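4.2 Homing the overhead arm in the Leckie simulator

Do this before the first pick of the day, and again whenever someone has "just tidied up" the cell file.

1. Open the Tosdale cell and press Pause. An arm already on the move will not listen to reason.
2. Set the joint speed to 2 per cent. Yes, it is dull to watch.
3. Choose Mount > Ceiling. Floor is the default, and gives you an arm that believes up is down.
4. Load the Stavetel grip table and set the opening to 84 mm.

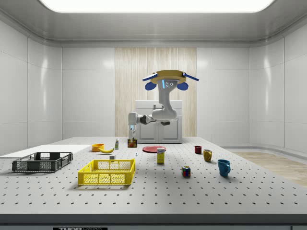

Homing height is taken from the table top, so clear the height offset before you touch anything else. Enter 135 mm as the safe lift. With the gripper pointing straight down, as it is over the small brown and orange box, jog the wrist up until the fingers are well clear, then sideways. The mugs and the yellow crate count as obstacles and should stay ticked in the collision list.

5. Press Home and wait for the log to read READY.

Note: the log keeps 3000 lines, most of them complaints.

Caution: do not save the home position with Drostus mode switched on. It will be accepted politely and lost at the next restart.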